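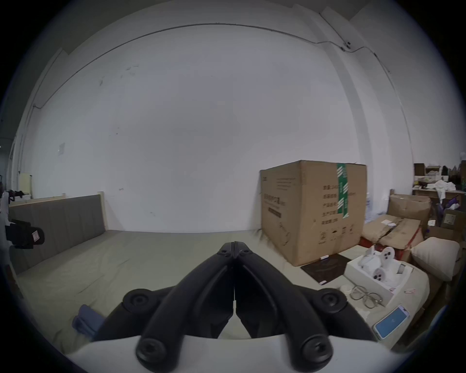 Ashton McAlister wants the town to think hard before it signs anything. The plan to move Plorwood's evening adult classes into the former Pesonen furniture showroom would save money on heating, McAlister told the town council, but it would also put the classes at the far end of the bus line, where the last bus leaves before most of them finish.

"People who work until six can get there," McAlister said during the public comment period. "They can't get home."

The council heard the proposal at its February meeting and put off a vote until members get a written answer from the bus company.

Under the plan, the town would rent the ground floor of the showroom on Cidberg Road and close the upstairs rooms at the old library annex, where the classes have met for years. The annex needs a new boiler and the stairs make it hard for some students to attend. The showroom is all on one level and has 60 parking spaces behind it.

The evening program has 498 people signed up this term. English and bookkeeping draw the most students, followed by sewing and a first aid course that fills up within a day or two of opening. Fees would stay the same for the rest of the school year if the move goes ahead.

Several people who spoke were in favor. One bookkeeping student said she had missed classes in January when the annex was too cold to sit in, and would gladly drive the extra distance. Another speaker asked whether the sewing machines could be locked up overnight at the new site. Town staff said a storage room at the back would be set aside for them.

The longest discussion was over the bus. Route 90 passes the showroom, but evening service ends at 8:15 and most classes let out at 9. Staff said they had asked for one later trip on class nights and had not heard back.

The rent would be $600 a week, with the owner paying for snow removal. The lease would run for two years.

Council members also asked for a floor plan showing where the restrooms would go. Written comments can be dropped off at the town clerk's office or left at the annex front desk through the end of the month.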